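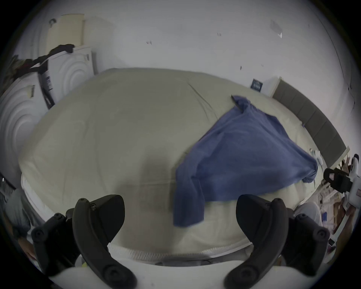 Can a shop our size even get through one of those supplier questionnaires without hiring a consultant, a reader asked under my last post, and if so where do you start, because we opened ours on Saturday and closed it again before lunch.

Yes, you can! I've filled in more of these than I'd like to remember, first from the quality desk at Casier (we machine brackets and small housings, mostly aluminum) and lately helping other small suppliers with theirs. The one I know best is the Lunivis questionnaire. They build radar and sensor equipment and buy parts from a lot of little places like ours. It runs to 100 questions. The other big defense contractors I've dealt with ask much the same stuff in a different order, so most of what follows should carry over.

Before you start typing

Download the whole thing and read it through once with your hands off the keyboard. I know, I know. But the sections talk to each other, and something you say cheerfully in the company profile will come back at you in the security section. The first time I did one I wrote that we had "one site," and then 40-odd screens later listed the storage unit across town where we kept fixtures. Guess which answer I got a phone call over.

While you read, mark every question with one of these:

A - I can answer this now
B - somebody else here can answer this
C - we don't have this

Don't panic about the C pile. Ours was 16 questions the first time through, and we still got approved. What a buyer wants to see on those is a plan with a date on it.

Step 1: Get your paperwork into one folder

You'll be asked to attach things, and the upload page times out if you go hunting for them halfway through. Ask me how I know. Put these together first:

Quality certificate, current, with the scope page
Insurance certificate
Company registration and tax form
Ownership chart, even if it's one box with one name in it
Quality manual, or at least its table of contents
List of outside processors you use
Last internal audit report

Name the files sensibly. Company name, what it is, the year. The person on the other end has a download folder full of things called "scan" and will love you a little bit for it.

Check the legal name on every one of them too. Our insurance certificate had an old trading name on it, and that held everything up while our broker reissued it. The certificate scope deserves a careful look as well. If it says "machining of metal components" and you tell Lunivis you also do assembly, they'll want to know what covers the assembly.

Step 2: Do the ownership section slowly

This part looks easy and it trips up a lot of family businesses. They want to know who owns the company, who controls it, and whether anybody outside the country has a stake or a loan that gives them a say. If your uncle overseas put money in years ago and still holds a few shares, he goes in. So does a holding company, even a sleepy one.

Answer exactly what is asked. If you don't understand the difference between an owner and a controlling party in their wording, email the contact on the cover sheet. I've never had anyone be snippy about it, and a wrong answer in this section is a real pain to unwind later.

Step 3: Export control, or the bit everyone dreads

You need to be able to say three things in plain English: who in your company is responsible for export control, how you know which drawings and parts are controlled, and how you keep those away from people who aren't allowed to see them. That includes visitors, temps, and the nice fellow that services your machines with a laptop under his arm.

For a small shop the written procedure can be short. Ours at Casier is 6 pages, and two of those are forms. It covers how a drawing comes in, where it's saved, who can open it, what happens to printed copies, and what we do if something goes to the wrong inbox. If you do get stuck on whether a part is controlled at all, ask the customer in writing and keep the reply. And if it's still murky after that, pay for an hour of a lawyer's time. I'm a quality person with a blog, please don't take me as the last word on the law!

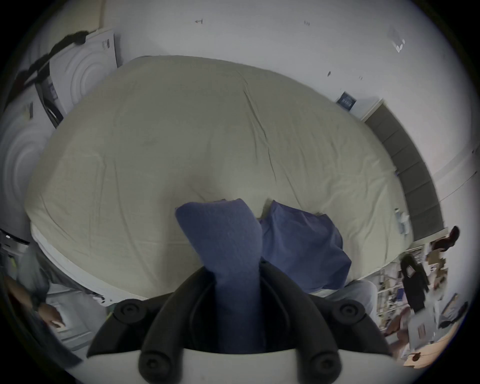 Once that's written down, walk through it with whoever handles incoming email. I mean stand next to them and follow one drawing from the inbox to the machine. We found ours was being saved in the right folder and also sitting in a shared downloads directory that the whole office could open. The procedure was lovely. The habit was something else.

Step 4: Cybersecurity questions

These make up a big chunk of the form and the wording is stiff. A lot of them boil down to ordinary things, though. Does each person have their own login? Do you use a second step to sign in? Are backups made, and has anyone tried restoring one? What happens to an account when someone leaves?

I keep the answers in a spreadsheet with four columns: the question, our answer, where the proof is, and when I last checked. For tracking the open items I use Tallon, which is a fairly plain task tool, but a whiteboard would do the job. What matters is that each gap has a name next to it and a month. "We will roll out second-step sign-in to the shop floor terminals by May" went through fine. "In progress" got bounced straight back.

Please don't say yes to something you only do some of the time. Partial is a perfectly good answer if the form offers it. If it doesn't, pick no and use the comment box.

Step 5: Your own suppliers

If you send parts out for plating, heat treat or inspection, you're answering for those places too. We use Sönmez for anodizing, and I'd assumed their certificate on our wall was current. It had expired. They had a new one and were happy to send it, we'd just never asked. So call your processors early, tell them what you need, and give them a couple of weeks.

You'll also be asked how you pass requirements down to them. A standard page of terms attached to the purchase order works well. If you've got one already, dig it out and make sure it's really going out with the orders (we had a stretch where the printer template dropped the second page, and the processors never mentioned it).

Step 6: Read it back and send it

Leave it overnight. Then have someone who didn't fill it in read the whole thing from the top, with the attachments open. They're looking for places where two answers don't match, such as headcount, number of sites, or the name of the quality contact.

Save a PDF of the finished form before you hit submit. The portal won't always let you back in to look, and you'll want the exact wording when the follow-up questions come. We had 11 of those, most of them asking for a clearer copy of something or a date I'd left off. Answer them in the same numbered order they were sent, in one email if you can.

How long does it all take? For us the first one ate most of two weeks in bits and pieces, between real work. The renewal took an afternoon and a pot of coffee, thanks to the spreadsheet. Put the renewal in your calendar now, and put your certificate expiry dates in next to it.

If you're stuck on a particular question, paste the wording in the comments (take out any part numbers or customer details first, please) and I'll tell you how we handled it.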